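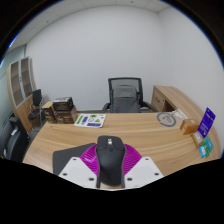
Mouse in the gripper, desk task

Oter Robotics Club — Frequently Asked Questions

Last updated Feb 2, 2018

What is the club working on this term?

The desk task. Members use a hand-held gripper to pick up everyday office things and put them where they belong. The recordings are used to train the club's arm, Skernis, to do the same jobs. The first object is a computer mouse, and the goal is to get it onto the mouse pad, facing the right way. Packets and small boxes come after that.

Who can join?

Anyone enrolled at Mirkgate, in any grade. You do not need to have taken a programming class. Students from other schools can come as guests twice and should write to Jarmila Kadlec before the first visit.

Do I need to know how to code?

No. New members start on the gripper and on labeling. Coding is taught in the second half of the term to those who want it. Several members have never written a line and spend their time on parts and repairs.

What does it cost?

Dues are $9 for the term. That covers screws, printed parts and snacks. Travel to the Ondrejka meet is paid for separately and the form goes out in February.

How do I hold the gripper?

One hand on the handle, elbow loose, wrist straight. Come in from above with the fingers open and lower them on both sides of the object. Close slowly until the ribbed fingers bend a little around it, then lift. For the mouse, grip it across the body, left side and right side. Do not grip it front to back. The buttons are at the front and the mouse tips when you lift it.

Why are the fingers soft?

Hard fingers touch a curved object at one or two points and it slips. The ribbed ones give way and follow the shape. They also wear out, so tell Branislav Kuruc if you see a torn rib. Spares are in the parts drawer.

How is the desk set up before a take? 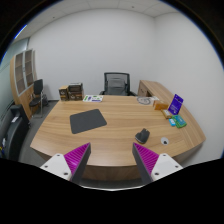 The pad goes on the left and the mouse starts on the right, off the pad, with clear desk between them. Turn the pad a little from one take to the next. Change the mouse position too, by at least a hand's width. If every take starts from the same spot, the arm learns that spot and nothing else. Leave the packets, the cable and the boxes around the edges of the desk. They are meant to be there, and the arm has to learn to work with other things in view. Push the chair behind the desk back if it gets in your way, but then leave it alone until your set is finished.

What counts as a good take?

The mouse ends up fully on the pad, it was not dropped, and your free hand stayed out of view. Speed does not matter. A slow, steady take is more useful than a fast one with a wobble in the middle.

What if I drop it?

Stop, note the take number on the log sheet, and start again. Do not delete anything yourself. Failed takes are kept in their own folder, and the programming group uses them.

How many takes do we have?

The club has 2,116 takes on file from all tasks. Of these, 227 are of the mouse. Another 81 mouse takes are waiting for review — ask Jarmila if you would like to help with that, it is a good job for a quiet afternoon.

Can I use the gripper at home?

No. It stays in the club room. You may borrow the printed finger parts to measure or redraw them, if you sign them out.

Is this for a competition?

Yes, partly. The Ondrejka meet has a tabletop round where each team's arm gets one object and one target place. Teams are told the object on the morning of the meet. The club entered last year and went out in the first round when the arm closed too early. Work on the desk task goes on whether or not we enter again.

Do parents need to sign anything?

Yes, the standard Mirkgate activity form. Members going to the meet also need the travel form. Hand both to Branislav.

I missed the first meetings. Is it too late?

No. Come to any meeting and you will be paired with a member who has finished at least one set. Bring your signed form and tie back long hair.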